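3.2 Table and items

All placements in this part of the study were made on one white table with a matt top. A plain surface was chosen after the first set of trials, in which a patterned cloth made the rim of the plate hard to pick out in the overhead view. The cloth was dropped from October onwards and the earlier trials are not included in the totals given below.

The serving task uses two items, a bun and a plate. The bun has a pale base and a glossy orange top, and the plate is round and light blue with a raised rim. Two arrangements are distinguished. In the "on" arrangement the bun rests on the plate; in the "beside" arrangement it lies directly on the table with a clear gap between the two. A bun touching the rim from outside was coded as "beside", following Ritchie and Semwal's rule for the Kiltono set.

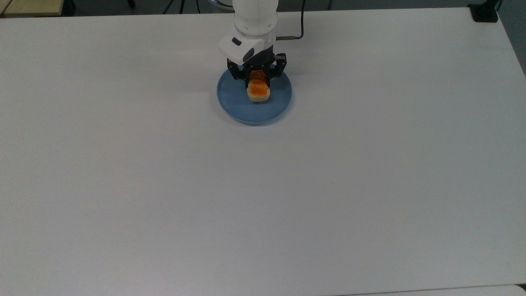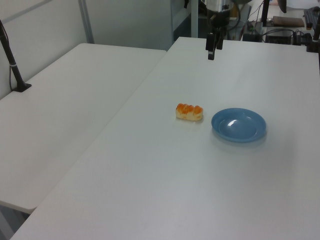 Figure 2. Serving task, bun and plate. First view: "on" arrangement. Second view: "beside" arrangement, with the bun to the left of the plate.

Coding was carried out by two of the authors (H.K. and A.T.) working separately. The bun was coded for position only. Its heading, taken as the direction of the long axis, was recorded in the trial notes but was not used in the analysis, as the coders differed too often on buns seen from above. Where they disagreed on position, a third author (C.C.) made the final choice.

After exclusions the set holds 3,918 coded placements, of which 1,982 are "on" and the remainder "beside". Each block contained 60 placements, and the plate was wiped and put back by hand between blocks. No attempt was made to return it to exactly the same spot. Small shifts in plate position are therefore present throughout and are treated in Section 4 as a source of spread in the measured distance from bun to plate centre.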